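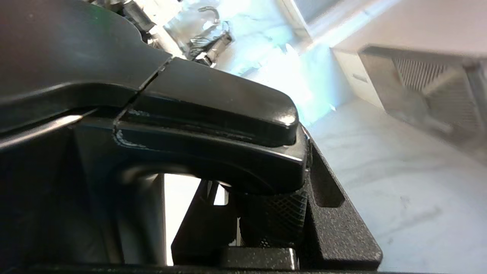

Finger pad wear and re-zero interval
Forum: Grippers and end effectors

endel_cell2
Sun 22 January
The finish on our gripper is chipped along the lower lip of the channel, under the glossy finger segment. The knurled pad looks fine. Controller log shows 488 hours since the last re-zero. Replace the finger or leave it?

wakwood_maint
Leave it. Scuffs on the lip are cosmetic. Check the pad screws and re-zero.

tsk_235
Disagree. Chips there mean the finger is touching something on approach. Ours did it after a wrist camera bracket was refitted 2 mm low. Jog to the pick pose at 5% speed and look at the clearance before you touch the zero.

wakwood_maint
A bad zero gives the same marks. Re-zero takes four minutes, so do it first.

tsk_235
Then you lose the old offset. Write it down at least.

endel_cell2
Saved the offset, then re-zeroed. It moved 19 counts. Clearance check is tomorrow. Does Hayashi sell the pad separately?

lukel_user
Yes, in pairs. Screws not included.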